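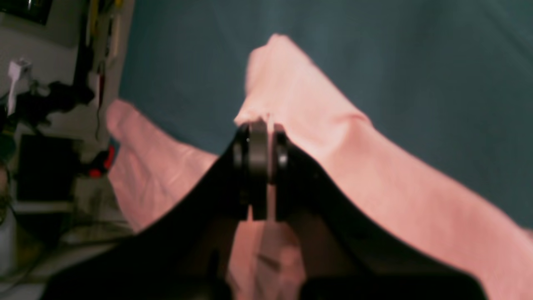 T-Shirt falten mit zwei Armen

grudholm54
19. Oktober 2023
Der Aufbau steht in der Werkstatt. Ich will kleinere Fingerkuppen drucken, die jetzigen sind mir zu breit.

metley_w
Lass die Kuppen, dreh lieber die Greifkraft runter. 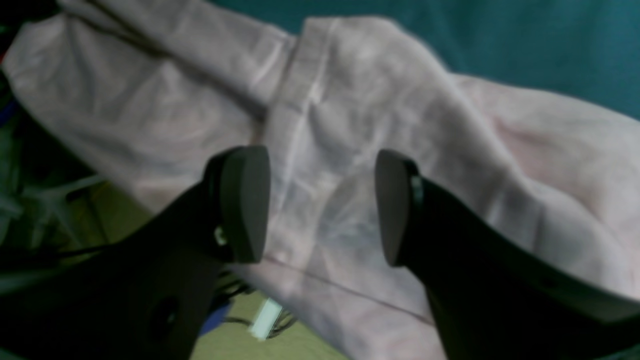
grudholm54
Die Kraft habe ich im Juli schon halbiert. Mir geht es um die Nähte: zwischen den beiden flachen Kuppen läuft so ein Saum schräg durch, den will ich gezielt fassen.
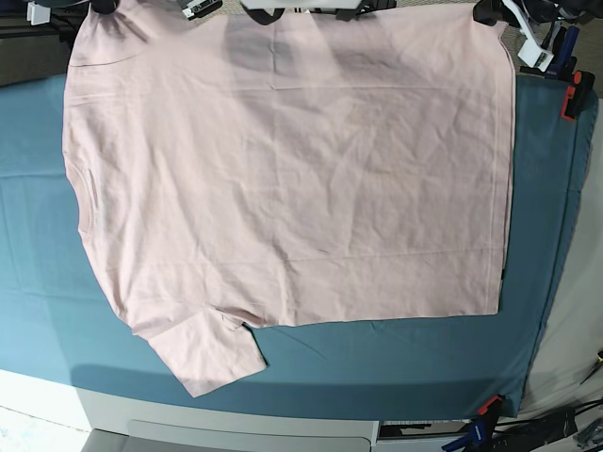
Re: Unterlage

tolentino
Ich würde das Tuch kleben. Klemmen stören am Rand.

metley_w
Sehe ich anders, Kleber wirft Wellen.

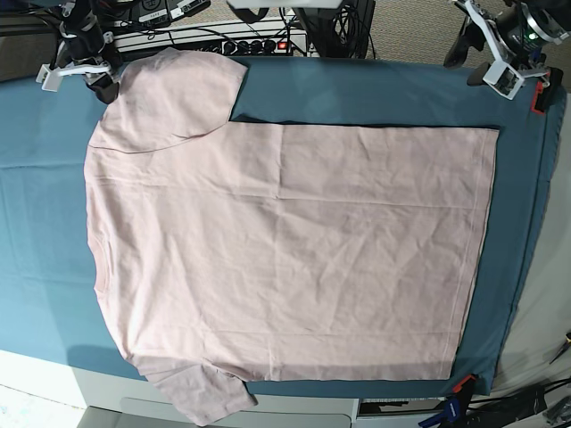

Seite 2 von 3

grudholm54
Klemmen bleiben. Kuppen sind im Druck, 90 Minuten.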